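Teaching robots by hand at Vimulcombe

Dilerow opened its new training floor at Vimulcombe on Saturday, September 5, 2026, and the arms are already hard at work learning to sort small parts!

The method is a lovely one to watch. An operator steers the arm by remote control, goes through the job again and again, and every run is saved so the robot can learn from it. The team has recorded 2867 runs so far – 252 of them in a single day.

"You can tell who was driving just from how the arm moves," says Purificación Bustamante, who leads the training. "Some people are quick, some are very gentle, and we want both."

Sorting is the first job on the list, with small pieces spread over the tabletop and a shallow black tray set under the gripper. 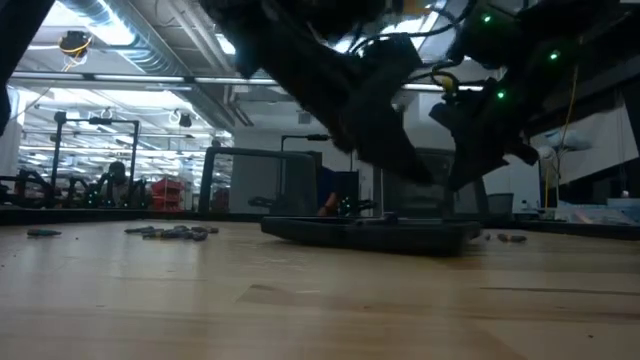

What comes next

A second job, called Clidden, starts in November and has the arms packing mixed parts into boxes. New operators get 3 days of practice before their runs are kept, and there are places for 40 people – a great chance to have a go at the controls.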